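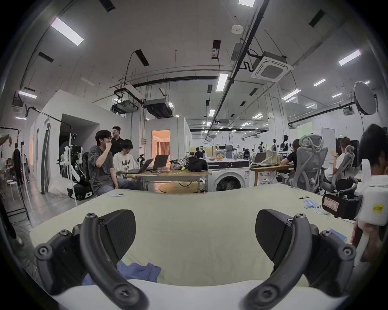
Shared workroom, Vakdale: our tables in July

Welcome to the July gallery of the Modise workroom in Vakdale. My name is Hertta Kemppainen and I look after this page together with Nosipho Fourie. We try to put up new pictures every month, but in June we were both travelling, so this set is larger than usual. English is my third language. If you find a mistake in a caption, please write to me and I will correct it.

The theme this time is tables. In a shared room the table is the place where everything lands: cloths, pens, bags, laptops, somebody's elbow. We wanted to show how the room is used on an ordinary working day, before anybody makes it nice for guests. Click on a picture to see it larger. The captions are by me, except where Nosipho has signed.

1. Afternoon at the tables
A crumpled blue cloth on the covered table, and behind it the desk with two laptops open. One man is laughing, or at least smiling, and I think it is my favourite of the set. The pen on the right side is thin enough that you can miss it.

2. The pale sheet
We bought this kind of table cover after long discussion. Nosipho wanted white, I wanted green, and what we got is a pale cream-green which makes both of us a little unhappy. It is easy to shake out at the window and it goes in the normal wash at 40 degrees - sorry, I looked again at the label and it must be 30.

3. Blue cloths, folded
The same cloths in their drawer, how they look in the morning. We fold them in half, then in half again, then once in the long direction. By four o'clock you will find most of them in a heap on one table or another.

4. Blue cloth, close
I went very near for this one. I like how the folds make small hills. Nosipho says that it looks like a map of a country with bad roads.

5. The tea shelf
Mugs upside down, please, and the handles to the right. The tall tin is for black tea and the short one for everything else. The biscuits had already been finished when I arrived.

6. Desk with wooden top, early morning
Before eight the light comes across the desk quite low and you see every ring from every cup. We oiled the top in spring, and it took 2 evenings with the windows open. The oil was from Dravden and the smell stayed longer than we expected, but the wood has a warmer colour now and the water does not go in so quickly.

7. Cables (Nosipho)
I labelled all of them with paper tape. Hertta made the picture on the day I finished, so please enjoy it, it has not looked like this again. N.

8. Bags
Backpacks, shopping bags, the thin plastic ones that make noise when you only look at them. There are hooks by the entrance, and there is also a low bench, but people like to have their bag beside them when they work. I do the same, so I cannot complain.

9. Pen pot
We keep 18 pens in this pot, and on the first of the month Nosipho fills it up again. In the middle of July there were four. One was later found in the fridge.

10. Warm light at the end of the day
The lamps in the back are more orange than those above the tables. In the evening it gives a pleasant feeling, almost like a living room. My telephone makes the colour too strong and I have turned it down a little.

11. Wiping down
One damp cloth for the desk, one dry cloth after. Start from the side of the wall and go towards you. The covered tables are not wiped, there we only take off the sheet and put a fresh one.

12. The Tivow box
This box with the lid is where small lost things go: caps, clips, earphones, single keys. Please look inside before you write to us. At the end of summer we give away what is still there, but keys we keep.

13. Chairs on the tables
A picture from the floor cleaning. It was taken at half past seven in the evening, and I stood on the bench to get all of the room in.

14. Last one out (Nosipho)
Lights off, sheet straight, cloths in the wash basket. I am rather proud of this one. N.

A few practical words. The full set has 84 pictures and you can find it on the old page, under the same name as last year. The printed copies, size A5, are hanging in the corridor until the end of August. If you are in one of the pictures and would like a copy, or would like that we take it down, tell me or Nosipho and we will do it on the same day.

For the next gallery we would like to photograph the shelves. Nosipho has asked for one week to prepare them, and I have said no.

Hertta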